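Corporate Gifts Desk Prepares for a Longer Season

Dec 23, 2021

The gift hamper service at Sadville closed its Christmas order book last week. Stojan Dervishi, who heads corporate orders, spoke to us about delivery, minimum quantities and the company's plans for spring.

Mr Dervishi confirmed that business customers may continue to send hampers to individual addresses. "Most firms no longer want a pallet left at reception," he said. "They want each box to reach a home, with the right name on the card." Address lists must be received three working days before dispatch. Orders of more than 300 hampers are handled by the Vukivby office, which agrees prices separately.

Asked about the contents, he said that chocolate and biscuits remained the usual choice, although requests for savoury boxes had grown. The Gachanja range, with its tea, oatcakes and chutney, will stay in the catalogue. The Prakov range will be withdrawn. "It was handsome, but the jars were heavy and customers told us the postage was too high," Mr Dervishi said.
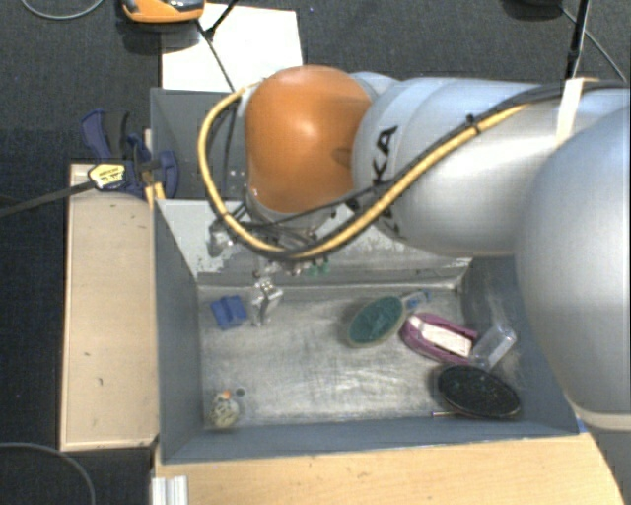
Robot arm over a metal bin.

On the matter of breakages, he stated that the company replaces any damaged item reported within two days of delivery. Customers are asked to keep the outer carton until the claim has been settled. Alcohol can be left out of any hamper on request, and a substitute of equal value is supplied.

The spring catalogue will be issued in March and will include two smaller boxes intended for staff thank-you gifts. "People have asked us for something modest that still looks cared for," Mr Dervishi said. Ribbon colours and printed cards may be chosen when the order is placed.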